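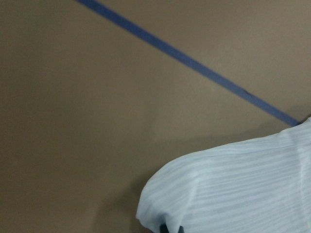

How to Mask a Straight Paint Line

Most guides tell you to buy the expensive tape. I doubt it matters much. Prep does.

1. Wipe the surface and let it dry.
2. Mark the line in pencil at both ends.
3. Lay the tape in one long piece, then press the edge down with a putty knife.
4. Brush on 2 thin coats – thick ones creep under.
5. Pull the tape back slowly at a low angle while the paint is still soft.

Some people swear by sealing the edge with caulk first. I tried it in August and saw no difference.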